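3. Recording the folded card runs

I'm assuming you've got the Zidby controller talking to both the arm and the wrist camera by now. If you haven't, go back to section 2, as nothing below will work without it.

1. Cut your cards from thin stock and fold each one lengthwise. I leave one side narrower than the other, and I don't fuss over the edges – a bit of fluff hasn't hurt my results.

2. Stand the card up on the white surface and open the fold until it stays put by itself.

3. Jog the gripper down with the fingers open and stop when the card sits in the gap between them. Check the wrist view before you save this as your start pose.
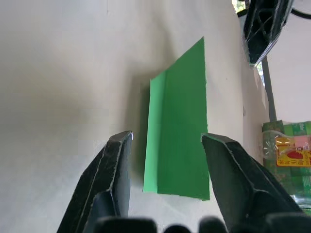 4. Start the Jalik logger, then run the close command. I record 18 grasps per fold angle, at 3000 ms each.

Caution: keep your hands well clear once the logger is running. The arm moves as soon as the close command goes through!

5. Label each run as held, slipped or crushed before you set up the next one. I tried doing mine all in one go at the end and got into a right muddle.

Note: Justinas Juška spotted that our first set in September had the shadow on a different side in half the runs, and the slip predictor had learned from that. Keep your lamp where it is for the whole session.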